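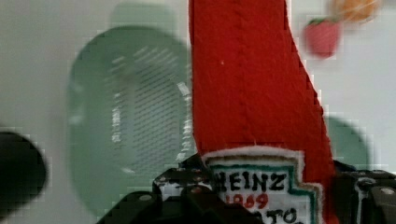

Felt ketchup bottle with sewn-on label.

Print this page | E-mail this page
Reading time: 1 min

Fekete Shift Log 262, from Killolach

The Shift Log is a wall clock-in unit for plants where union and management both want a record of hours. Killolach says it "ends overtime disputes." We doubt that. A dispute over who gets called in on a Saturday won't be settled by a box on the wall.

It does store 2,277 punches and print a copy for the worker, which the older Sondance unit never did. The paper slips fade if left in a hot car.

Price is $217, wall bracket extra. The maker claims a badge reads on the first try. Benedek Balogh tested ours at the Flustside gate and wants to see it after a winter of greasy gloves before he agrees.

Ask your steward and your payroll office before ordering. Returns are store credit only.

Contact | Copyright Flustside Supply | Back to top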